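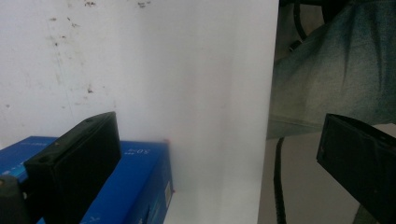
Eckhard Dreßler wrote in after the last issue to say I was being unfair to the Brukus fingers, and that the Kuhlmann pair only feels better in the hand for the first 12 minutes or so. Fair enough, Eckhard! So I spent most of Monday swapping between the two (same camera, same mount) and squeezing whatever flat stuff I could find.

Out of 60 grabs with each, the Kuhlmann slipped more than I'd expected, mostly on thin edges, and the Brukus did better once I quit over-tightening the screws. My wrist still votes Kuhlmann. Next up is the Zarkuton controller, if it ever ships.

Home | Back issues | Parts swap | Contact

Comments (2)
joltudby: did you try rubber pads on either one?
Mara: 60 each, my thumb hurts reading this

We use cookies to remember your login. OK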